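Minutes of the gripper comparison meeting
Drerusbridge site, small meeting room, and by call

Present: Eustaquio Quintero (chair), Getsemaní Cuautle (minutes), two colleagues from the controller team by call
Apologies: the purchasing office

1. Minutes of the last meeting

Accepted with one correction. Under item 4 the closing speed was written for the Vasiliu gripper, but it belongs to the Mereck gripper. Getsemaní has corrected the shared copy.

2. Purpose of the comparison

Eustaquio reminded everybody that we must choose one two-finger gripper for the sorting cell before the budget closes. The candidates are still Mereck and Vasiliu. The arm stays the same in both cases, and the controller will be Ciltska, as it was decided in the spring. The question of a third candidate was raised again by the controller team. Eustaquio does not wish to open it now.

3. Bench tests

The Mereck gripper has finished 400 closing cycles on the bench without a fault message. The Vasiliu gripper was stopped after 100 cycles, when the cable came out of the connector. The connector was not damaged. It was agreed that this does not count as a fault of the gripper, but the cable must be fixed with a proper clamp before the test is repeated from the beginning.

There was a discussion about the noise of the Mereck gripper when it opens. Getsemaní finds it disturbing, the others do not. No action.

4. Controller

The controller team reported that Ciltska accepts both grippers with the same settings file, apart from the force limit. At present the force limit is written by hand in two different places. In one test the two values were different and the controller used the lower one without any warning. This cost us one afternoon. The team will put the value in one place only and will show a message if it is missing.

The delay between the command to close and the first movement was measured at 31 ms with the Mereck gripper. For Vasiliu we have no value yet. Eustaquio asked that both are measured with the same cable length, otherwise the comparison is not fair.

5. Camera position

The wrist camera was discussed at length. With the present bracket the object fills a large part of the lower half of the view and its bottom is not visible. The controller team would like to move the camera back. Getsemaní answered that the fingertips are then too small for the contact check, and she prefers to keep the position and tilt the camera a little. Both ideas will be tried in simulation first, as a new bracket needs time.

6. Simulation

Getsemaní presented the simulated gripper model with the tennis ball. We keep the ball as the test object because it is round, a little soft in reality, and everybody has one at home. The model of the fingers is simple, with flat grey surfaces, and this is enough for the present purpose. The background was left plain.

Two points were noted:

The ball has a dark patch on the upper left side. Eustaquio asked if it is a shadow or a part of the texture. Getsemaní will check it – if it is in the texture, she will replace the file, as the edge detector can take the border of the patch for the border of the ball.

The ball is not in the middle of the view but to the right, so one sees more of the left finger than of the right one. For the contact check we need the inner faces of both fingers. The offset will be looked at together with item 5.

The physics step was also discussed. The controller team asked for a smaller step during contact. Getsemaní said that the run becomes slow, and she proposed to make the step smaller only when the fingers are near the ball. Agreed.

7. Actions

Getsemaní Cuautle: check the ball texture; try both camera positions in simulation.
Controller team: one single place for the force limit; delay measurement for Vasiliu.
Eustaquio Quintero: cable clamp; ask Mereck if the offer of 950 euros for the spare finger set is still valid.

8. Any other business

The key of the test cabinet must go back to the hook in the evening. The next meeting will be at the same hour, and the controller team will try to come in person.

Attachment to item 6 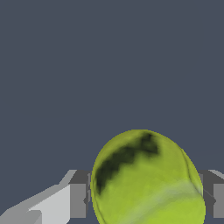

Tennis ball between the two fingers, simulated view

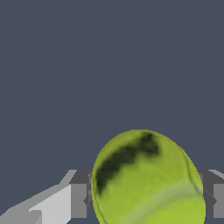
Drerusbridge, June

Minutes written by Getsemaní Cuautle and read by Eustaquio Quintero. Please send corrections before the next meeting – after this the text is taken as accepted.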